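**Gaton completes first collection round for two-arm learning system**

2021-05-31 — Gaton has finished the first round of recorded examples for Zikedus, its control system for small two-arm workstations. The round produced 800 usable recordings of tabletop tasks, all made with an operator guiding both arms from start to finish. Work began in March.

The tasks are short and use ordinary things: cards, shallow cardboard trays, small items that have to be picked up, turned or set down. Each recording stores the arm movements together with video from a fixed camera. Operators change the position of the objects between attempts so that the system does not learn a single layout.

Both arms are mounted on one rail at the edge of the table, with the grippers facing each other over the work area. Patterned fabric covers the walls on three sides.
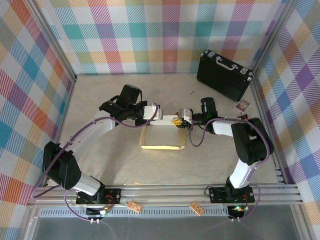 Halvard Magnusson said that the failed attempts were worth more than he had expected, and that he would like to see more of them kept. In his view, a system that has only been shown clean pickups has little to go on when a card slips — and cards slip often.

Gaton has taken up the point. In the first round, failed attempts were sorted out and stored separately. In the second they will be labeled and used in training alongside the good ones, provided the operator recovered the object without stopping.

The second round has a target of 2000 recordings and will be split between two sites, Strand and Jarneck. Each new operator will complete 50 practice runs before any work is saved. The table layout, camera position and file format stay the same at both sites.

No release date has been set for Zikedus.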